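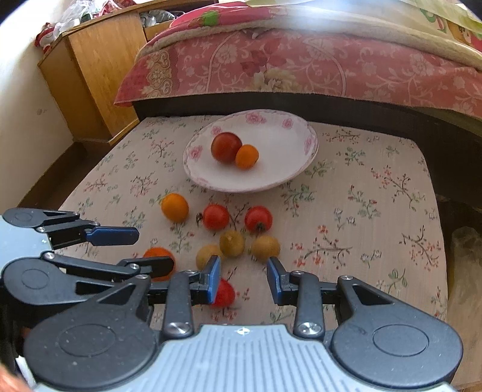
Little tomatoes on my floral cloth, with the rose plate

Forum: Kitchen Garden > Storing the harvest
Thread: Where do you ripen yours in December?

kodaser_ayten
Hello everyone! I've finally moved the last of my cherry tomatoes into the bedroom, on the low table by the bed (the kitchen is far too warm once the oven gets going). Some are red and some are still orange, so I'm spreading them out on a cloth and keeping a couple on my grandmother's style of plate, the one with the pink roses around the rim. Does anyone else do it this way, or am I being fussy?
Ayten

RamiroC
Not fussy at all, and what a pretty cloth! I have to disagree about spreading them out, though. I put mine in a paper bag with a banana and fold the top over, and the orange ones color up in around 5 days. On a table they just sit there looking nice.

Loi_in_Branton
Ramiro, I tried the bag last year and forgot about it – you can imagine the smell. I'm with Ayten. If they're out where you walk past every morning, you catch the soft ones and eat them. Keep them off the windowsill, that's my only rule.

RamiroC
Well, a bag does need checking, I'll give you that. Write the day on it with a marker!

yigit_e
Does the cloth get stained? My mother would never have allowed tomatoes on hers.

kodaser_ayten
It washes fine, Yiğit, I've had split ones on it before and a cold soak took care of it. Ramiro, I'll try a few of the orange ones in a bag and leave the rest where they are – then we can go on arguing with some evidence. Does it have to be a banana? I only have apples.

RamiroC
Apple is fine.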